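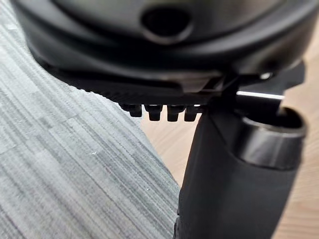
Chapter 4
Showing the Robot What to Do

In the previous chapter we wrote out every movement of the arm as a list of positions. That works well when the parts always arrive in the same place. It works badly when they do not, and in most homes, shops and small workshops they do not. This chapter deals with a different way of working, in which a person carries out the task through the robot and the robot keeps a record.

There are two main ways of doing this. In hand guiding, the operator takes hold of the arm and moves it. The motors are set to carry the arm's own weight and little else, so it can be pushed through the task. In remote control, also called teleoperation, the operator stands or sits apart from the arm and steers it with a second device, such as a handheld controller or a smaller copy of the arm. Hand guiding is easy to learn, but the operator's hands and body often get in the way of the cameras. Remote control keeps the view clear – at the price of the operator's sense of touch.

One complete run through a task is called a demonstration. It normally holds the joint angles, the opening of the gripper and the pictures from one or more cameras, all stamped with the time. A camera at the wrist moves with the gripper and sees the work from close by. Parts of the robot itself usually fill a good share of its view. They should be left in the recording, as the same parts will be there when the robot later works alone.

We shall return several times to the Husum set, made for this book in the Grasholm teaching laboratory. It contains 1,189 demonstrations, of which 583 were recorded by hand guiding and the rest by remote control. Section 4.5 compares the two groups.

By the end of the chapter you should be able to:
choose between hand guiding and remote control for a given task
plan a recording session of 40 demonstrations
spot a faulty demonstration and decide whether to keep it

4.1 Before you record

Decide first where the task starts and where it ends. Write both down in a sentence each. Two operators who have not agreed on this will produce recordings that cannot easily be used together.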